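Tarping a tall load for a gravel road

Page 1 of 1

hrynyshyn_u
Posts: 177
June, 6:40 am

I'm shifting the contents of a workshop to my sister's place. The truck is a hired tray with high sides and the load will sit well above them. The last 53 km are gravel. Do I tarp the lot or just wrap the things that matter? This is the sort of height I have in mind.

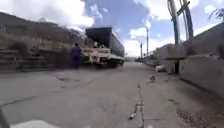
Big dark load, parked on the concrete road by the hill.

Ustyna

Kravchuk
Posts: 1,146

Tarp the lot. Dust gets into everything on gravel and wrapping each piece takes all day. Use one heavy tarp and start at the front so the overlap faces backwards.

Don't leave small stuff sitting on a ledge outside the cover. I can see pale things piled low down on that one and I'd want them tied on before it went anywhere.

mistitz
Posts: 104

I don't agree about one big tarp. A tall flat top catches wind and the middle sags if it rains. Two smaller ones with a ridge of timber under them, and more straps than you think you need. Kravchuk's way is fine at 60 km/h but not on the highway.

Kravchuk
Posts: 1,146

I've done the highway with one tarp plenty of times. Strap it every metre and it doesn't move.

randa.z
Posts: 53

Where you load matters too. Ustyna, is it a narrow spot? You need room to walk down both sides with the straps, and room to throw them over.

hrynyshyn_u
Posts: 177

Narrow enough. Hill on the left, long low wall on the right. Cars park along the hill side as well.

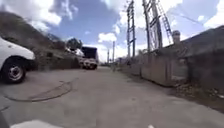 Re: Tarping a tall load (parking and access)

randa.z
Posts: 53

I'd ask whoever owns the white ones to move before you start. There's a pile of sacks or rubble at the bottom of the slope too, so keep your straps clear of it. Pull out toward the middle of the lane if you won't be blocking anyone, load, then tuck back in.

mistitz
Posts: 104

Agree with Randa. Also check the dark line looping over the concrete. If it's a cable, get it out of the way before you drive over it. If it's only a crack, ignore it.

hrynyshyn_u
Posts: 177

Will check. Going with two tarps and the timber. Does anyone near Primska have a spare set of ratchet straps I could borrow until the end of June?

Kravchuk
Posts: 1,146

I've got six. PM me.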